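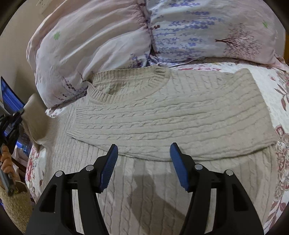

Cream cable-knit sweater laid flat on the bed, neckline towards the pillows.

Storing and folding knitwear: your questions

Last checked March 2020

Do I really need to fold jumpers? Can't I hang them?

You can hang a thin one for a day or two and it will probably survive. A heavy cable knit is another matter. All that raised pattern is extra yarn, and extra yarn weighs something, so the shoulders take the strain. Padded hangers are sold as the answer. We have tried two kinds and still got bumps.

Is the bed a good enough place to fold on?

Yes. You will read that you need a folding board, or a special table. We remain to be convinced. A made bed is wide, at a decent height and already in the house. Pull the cover tight first and push the pillows up to the head end.

Which way up should the jumper go?

For the usual shop fold, front down. Smooth it out with flat hands, bring each side in with its sleeve, then fold the bottom up to the neck. Don't tug the ribbing at the hem to get it straight. Pat it.

What about rolling? Everyone says it saves space.

Everyone says so, but try it with a thick cable knit. You get something like a bolster. Rolling suits T-shirts and thin cotton. For chunky wool we found no saving at all, and the roll comes undone when you take out the one next to it.

Will folding flatten the cables?

A bit, if you stack too high. We keep to 5 in a pile, heaviest at the bottom. Cables that have gone flat can often be coaxed back with steam from an iron held clear of the wool. Often, mind - not always, whatever the iron's box says.

Are vacuum bags safe for wool?

For moving house, fine. For a whole summer we wouldn't. Gaétan Ouellet, who answers most of the letters on this page, left a cardigan in one for 7 months and it came out with a crease across the front that took two washes to shift.

Do cedar balls and lavender keep moths away?

They smell nice. Beyond that, we would like to see better proof. Moths go for wool that has been worn and put away unwashed, so wash it, dry it properly and use a box with a lid that shuts. If you want lavender as well, it does no harm.

The Stiltska boxes or the Furna ones?

Readers ask this a lot. The Stiltska lid fits better. The Furna is cheaper and the handles are awful. More than 60 of you wrote in after our last comparison, mostly to disagree, and an old suitcase got nearly as many votes as either.

How often should I refold what's in the drawer?

There are guides that say monthly. Do you have the time? We do ours in April when the winter things go away, and again when they come out. Fold in a slightly different place each time so the same line doesn't take all the wear.

My jumper has gone baggy at the hem. Can folding fix it?

No. Try a cool wash and dry it flat, with the ribbing eased in by hand.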